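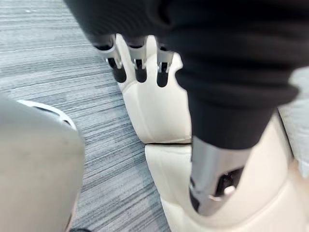
Figure 4. Low-pile carpet in streaked grays, with black fabric.

Home & Consumer Studies

4.2 What people say about pale sofas

I went into this part of the study expecting complaints, and I got them, but they weren't the ones I had planned for. We mailed 3,121 questionnaires to households in Prekcombe and Lukumay and got 633 back, which pleased me no end (my last mail survey did much worse). The final page left room for comments of up to 200 words, and plenty of people kept going up the margins. Most of what follows comes from those pages.

Stains hardly came up. What people with cream or white seating wrote about, over and over, was other people – visiting nephews, a brother-in-law in new jeans, the neighbor who eats while she talks. Mirta Ibarra and I coded the comments separately and then argued over them for most of December, and we both ended up with a big pile marked "guests." One woman in Lukumay keeps a bath towel folded behind the door and puts it down before her father sits. He has never mentioned it. She thinks he thinks it's for his back!

Throws and cushions came up nearly as often. I had lumped these together as decoration on the form, and that was a mistake. For a lot of our owners a blanket on the backrest is there for hair oil, and a cushion on the arm is where the remote, the elbow and the cat all end up. Pascual Navarrete had warned me about this after his work in Brulley, where he found covers being washed weekly and the sofa under them never touched.
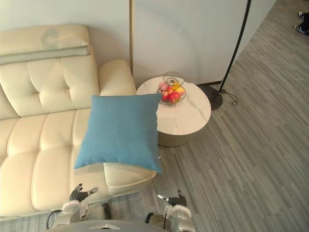
4.3 Leather, fabric and the floor underneath

Leather owners were calmer than fabric owners, though I'd be careful with that, as they were also older and fewer of them had small kids at home. They talked a lot about buttons. Deep tufting collects crumbs, and people clean it with whatever is handy: a dry paintbrush, a chopstick, the thin end of the vacuum. 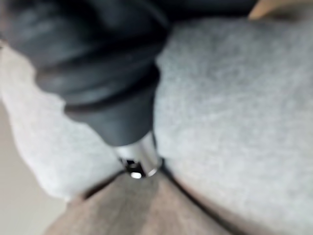 Figure 5. Black ribbed part ending in a short, shiny metal tip.

Flooring was Kurniawati Tarigan's idea, and I'm glad she pushed for it. People with patterned or streaky carpet told us they vacuumed under the sofa less often than people with plain carpet, and several said they'd picked the pattern for that very reason. We only asked about this in Prekcombe, so the Lukumay half of the sample is silent on it, and I'd want to repeat the question before leaning on it.

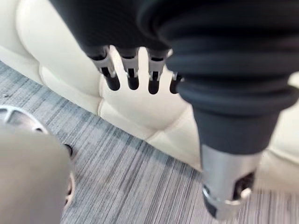 Figure 6. Robotic hand over a cream tufted leather sofa; gray striped carpet.

One loose end is color. Respondents used "cream," "off-white," "bone" and "beige" pretty much as they liked, and I folded all of them into "pale." Constanza Ocampo would have kept beige apart, and her version of the table is in the appendix.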